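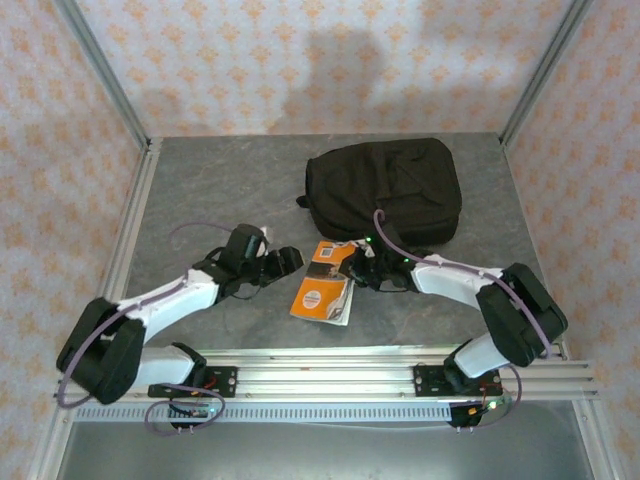

Salthorpe Residents and Makers Board
Forum: Rooms and Fittings
Topic: Patterned paper on the walls of work alcoves
Started December 2025

Trokstead_Fittings
Members are asked for their views before the alcove walls at the Drerirport annex are repapered. The present proposal is a white paper with a small peach floral repeat, applied to the back and both side walls, with the gray stone-textured tabletop retained. The allowance is 26 square yards, including waste. Comments will be collected on this page.

bench_user_16
I support the proposal. A small repeat is easier to match at the corners than a large one, and white keeps the alcove bright. Plain paint was tried in September and showed every scuff.

alcove_north
I must respectfully disagree. A repeating pattern on three sides is tiring for anyone seated there for a full afternoon. I would request the pattern on the back wall only, with plain white at the sides.

Trokstead_Fittings
The suggestion is noted. Two papers would require two orders, and the supplier's minimum is 198 dollars for each.

drerirport_annex
May I ask whether the paper is washable? Any paper that meets a work surface should tolerate a damp cloth along the lower edge.

bench_user_16
Vukčević stocks a wipeable grade in a similar print. The sample I handled was heavier and did not crease at the fold. I do not know the price.

alcove_north
A wipeable grade often has a sheen, and under a ceiling lamp that is worse than the pattern. A matte finish should be a condition of purchase.

drerirport_annex
Agreed as to matte. I have no objection to the flowers. The gray top is rather severe without them.

alcove_north
The gray top is the best thing in the annex.

Trokstead_Fittings
Matte samples in both grades have been requested from Vukčević and will be left at the Salthorpe desk. Please quote reference 2000 when asking for them. The side walls remain open for comment.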